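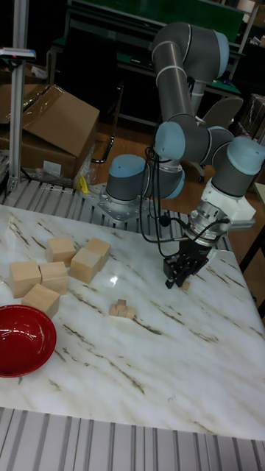 ## 4. Recording your first demonstration

Take your time with this part, and don't worry if the first few tries feel clumsy (mine certainly did!). For block and bowl tasks, 60 short, calm recordings will serve you well.

1. Switch the Nulo controller to **Guide** and wait for the tone.
2. Hold the arm near the wrist with both hands and ease it toward the block you want.
3. Lower the gripper until its fingers sit on either side of the block, then press **Close**.
4. Carry the block to its new spot, press **Open**, and lift straight up before moving away.
5. Press **Save**, or **Discard** if you bumped something.

> **Note:** Small pieces are fussier than the big cubes, so start with the cubes.

> **Caution:** Keep your fingers out of the gripper, and watch that the hanging cables don't snag as you turn the wrist.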